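Skergate Scene Rules: Frequently Asked Questions

Welcome! These are the questions that come up most often when people start building or recording kitchen tasks in Skergate, our shared simulator project. The full rules are longer and (I'm told) a bit dry, so if you only have time for one page over your tea, let it be this one. It's kept up to date by Soledad Benavides and Ruwan Roy, and we're always glad to hear where it's confusing.

Who do the rules apply to?

Anyone who adds a scene, records a run or trains a policy on the shared Skergate scenes. That takes in the full-time team, our partners at Prernora and Kultora, and students who are with us for a term. If you're only browsing old runs you don't need to do anything at all, though you may find the naming rules further down save you a fair amount of hunting.

It's only a simulation. Why do we need safety rules?

We do get asked this a lot, and it's a fair thing to ask. No real counter gets scratched and no real fingers are anywhere near the arm. But a good many of the policies trained here are later tried on hardware, and a policy that has learned to shove its elbow through the pots will happily carry on shoving when the pots are real. So we ask you to work to the same limits you would keep to in the lab – speed, reach, contact force, the lot – and to mark clearly any run where you have gone outside them on purpose.

What counts as a valid starting position?

The gripper should be open, empty and well clear of every object before the clock starts. Clearance is measured to the whole arm, and this is the bit that newcomers tend to miss. People check the fingers very carefully and forget the lower links, which can end up resting on, or passing through, something at the front of the counter. Please turn the view and look at the arm from at least two sides before you save. If any link overlaps an object at the start, the run is thrown out by the checker, and it won't matter how nicely the rest of it went.

How many objects can I put on the counter?

The checker will accept up to 10 loose objects. More than that and the physics gets slow and jittery, and we end up arguing over whether a cup fell because of the policy or because of the solver. A crowded counter is perfectly welcome within that limit. Real kitchens are crowded, after all, and partly hidden objects are some of the most useful ones we have for testing.

Are knives allowed?

Yes, with a little care. A knife may be part of the clutter in any scene. If the task asks the arm to pick the knife up, the scene needs the "sharp" tag, the grasp must be on the handle, and the blade has to point away from the side where a person would stand. Jamila Gamage looks after the sharp list and will gladly talk you through it if you're unsure. Meat mallets and other heavy tools don't need the tag, but do set their weight properly, as a mallet that weighs nothing teaches some very odd habits.

How many runs do I need before I can report a success rate?

For anything that leaves the building, 1000 runs per task, with the seeds listed. For an internal note 165 is fine, so long as you give the number in the same sentence as the result. Failed runs stay in. We know it's tempting to tidy away the ones where the arm did something silly in the first second, but those are very often the ones a reader most needs to know about.

What should I write in the log?

Less than you might fear. The four things we really need are the scene name, the arm and gripper used, the seed, and any limit you changed from its default. Zeyu Hao has put a blank log in the Gazi folder, and it takes a minute or two to fill in. Do please write "simulated" on any still or clip you share outside the project, even when it seems obvious to you, as renders travel a long way from their captions.

Who signs off a new scene?

Somebody who didn't build it. Send it to the review list with one still of the starting position and a line on what the arm is meant to do. We look through new scenes every Thursday morning, and most are passed with a small change or two. If yours comes back, please don't be downhearted – Obaidul Mondal wrote half the rules and his come back as well.

What does the reviewer look for in the still?

Chiefly the gripper and the space around it. Both fingers should be in view, spread and holding nothing, with air between them and the counter. After that the reviewer moves down the arm to the lower joints and whatever is closest to them, such as a tray at the front edge, and will ask for a second view if the two can't be told apart. 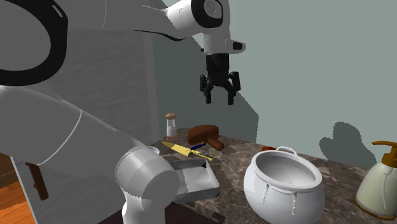

Can I ask for a rule to be changed?

Please do. Write to the review list with the rule, the scene that gave you trouble and the wording you'd like to see instead. Changes are gathered up and settled each March, though anything to do with safety limits is dealt with as soon as it comes in.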